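Ce site utilise des cookies pour mesurer son audience. En poursuivant votre navigation, vous acceptez leur utilisation. Accepter | En savoir plus

Imprimer | Envoyer par e-mail

COMMUNIQUÉ DE PRESSE

Nerley, le 15 février 2019

Perkuveo reprend la papeterie Gagnon et rouvre l'atelier de reliure de Nerley

La société Perkuveo annonce la reprise de la papeterie Gagnon, installée rue de Bruritz à Nerley. L'accord porte sur le fonds de commerce, le stock et l'atelier de reliure situé à l'arrière du magasin, fermé depuis le départ à la retraite du dernier relieur. Les 11 salariés conservent leur poste et leur ancienneté.

Le magasin garde son nom et ses horaires. Des travaux auront lieu en août : réfection de l'éclairage, remplacement du sol et ouverture d'un passage entre la boutique et l'atelier. La surface de vente atteindra alors 151 mètres carrés. Les commandes scolaires seront préparées à la réserve pendant cette période et pourront y être retirées par l'entrée de la cour.

L'atelier proposera la reliure de mémoires, de registres et de partitions, ainsi que la réparation de livres abîmés. Le délai annoncé est de 15 jours environ pour une reliure simple. Les devis sont gratuits et établis sur place.

« Les clients nous demandaient encore de la reliure, et nous les envoyions à Bruritz. Ils pourront de nouveau déposer leurs livres ici », indique Yvette Marchand, directrice du magasin. 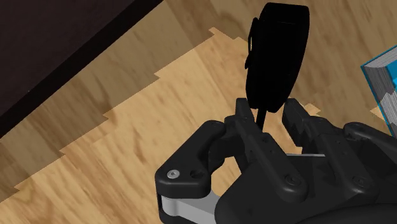 Le rayon bureau sera réorganisé autour des articles que l'on emporte et que l'on garde longtemps : carnets, agendas, trousses, petits accessoires. Les modèles sobres y auront une place plus large, dans l'esprit de cet objet noir aux angles arrondis, avec sa fine pièce en forme de clip sur le côté. Les références fantaisie resteront disponibles sur commande.

Les cartes de fidélité Gagnon restent valables et les points acquis sont conservés. Les bons d'achat déjà émis seront acceptés jusqu'à leur date d'expiration.

Contact presse : Yvette Marchand, papeterie Gagnon, 13 rue de Bruritz, Nerley

© Perkuveo – Tous droits réservés | Contact | Haut de page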